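おもちゃの貸し出し、五月から受付時間が変わります リムウッド子ども文庫

リムウッド地区にある「リムウッド子ども文庫」は、おもちゃの貸し出しコーナーの受付時間と、返却のしかたを五月から変更すると発表しました。新しい受付は午前十時から午後四時までです。昼の休みはなくなり、続けて開いています。

文庫はもともと絵本を貸すところでしたが、三年前に、奥の部屋でおもちゃの貸し出しも始めました。現在、棚には600点のおもちゃが登録されています。ミニカー、積み木、木のパズル、ままごとの道具、人形などがあり、中でもミニカーは一番早く棚からなくなる種類だそうです。

貸し出しの担当をしているトマス・ギャラガーさんに、準備中の部屋で話を聞きました。ギャラガーさんはアイルランドの出身で、この町に住んで長くなります。

「小さいおもちゃは、返ってくるときに、ほかの物とまざります。車の箱にパズルのかけらが入っていたり、人形のくつが積み木の袋に入っていたりします。前はそれを閉館のあとに分けていましたが、夜になってしまう日がありました」

これまで、返却されたおもちゃは大きな布の袋にまとめて入れられていました。袋の中は見えにくく、底に残った小さな部品に気がつかないことがあったといいます。五月からは布の袋をやめて、ふたのないプラスチックの箱を使います。利用者は受付の机の前で、家から持ってきたおもちゃを、種類ごとに箱へ入れます。担当者は箱の中を上から見て、足りない物がないかをその場で確かめます。

箱を選ぶときには、いくつかの意見が出ました。最初は透明な箱という案もありましたが、棚にならべたときに中の色がたくさん見えて落ち着かない、という声がありました。最後に、うすい色の箱に決まりました。底の色が明るいと、小さい部品が残っていてもすぐにわかる、とギャラガーさんは説明しています。深さも大切な点でした。深すぎる箱では、小さい子どもが自分で手を入れても、底のおもちゃに届きません。

箱の一部は、地元の収納用品店「スクダード」から割引で買いました。棚につける札の印刷は、同じ通りにある印刷所「コフラン」が引き受けました。札には文字と絵の両方があり、まだ字が読めない子どもでも、どこに何を返すかがわかるように作られています。車の札は黄色、積み木の札は緑、ままごとの札は赤です。

四月には、新しい方法をためす日が設けられました。参加した家庭からは、返却の時間が短くなったという感想がありました。一方で、机の前が混むと箱を置く場所が足りない、という指摘もありました。文庫はこの意見を受けて、机をもう一台、窓の側に置くことにしました。

当日、二人の子どもを連れてきた母親は、「下の子は、車を箱に入れるのが楽しくて、なかなか帰ろうとしませんでした。家の片づけもこのくらい喜んでしてくれたら助かります」と話しました。別の父親は、「借りた物を忘れずに全部持ってくるのが、うちではいちばん難しいです。家にも同じような箱を一つ置こうと思います」と話していました。

貸し出しの条件も少し変わります。一回に借りられるのは、一つの家庭で8点までです。これまでは五点まででした。期間は二週間で、次に待っている人がいなければ、一回だけ延長することができます。延長は電話でも受け付けます。ただし、ミニカーは希望する人が多いため、一つの家庭で三台までとなります。この点は、受付でもう一度説明があります。

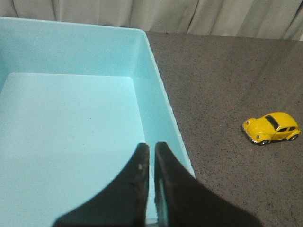

ミニカーの中でも、古い形の乗用車は人気があります。消防車やトラックを選ぶ子どもが多いと予想していたので、担当者は少し意外だったそうです。おじいさんやおばあさんが「昔、この車に乗っていた」と話しながら、孫と一緒に選ぶ姿も見られるということです。

返却の前には、家でおもちゃをふいておくことが必要です。プラスチックの物は、水でぬらしてかたくしぼった布でふき、そのあとよくかわかします。木の物はかわいた布だけを使ってください。車輪に髪の毛や糸がからんでいるときは、無理に引っぱらず、そのまま受付に知らせてください。こわれた場合も、かくさずに持ってきてほしいと文庫は呼びかけています。普通に遊んでいてこわれた物について、弁償を求めることはありません。

文庫では、家で使わなくなったミニカーの寄付も受け付けています。目標は80台です。塗装に少しきずがあってもかまいませんが、車輪が外れている物、電池が必要な物、とがった部分がある物は受け取ることができません。寄付したい人は、袋に名前と連絡先を書いた紙を入れて、受付時間のあいだに持ってきてください。玄関の前に置いて帰ることは、ご遠慮ください。

予約には、これまでの紙のノートのほかに、貸し出し管理ソフト「ヴィリックス」も使われるようになります。利用者がスマートフォンから空きを見られるのは、夏以降の予定です。それまでは、電話か窓口で聞いてください。紙のノートもしばらくは続けます。

登録は無料で、リムウッド地区に住んでいる家庭、または地区の保育園や学校に通う子どものいる家庭が対象です。はじめての人は、住所がわかる書類を持って、奥の部屋の受付に来てください。すでに絵本のカードを持っている人は、新しく登録しなくても、同じカードでおもちゃを借りることができます。

なお、四月の終わりまでに借りたおもちゃは、前と同じ布の袋で返しても受け付けます。袋は洗って、絵本を運ぶために使うということです。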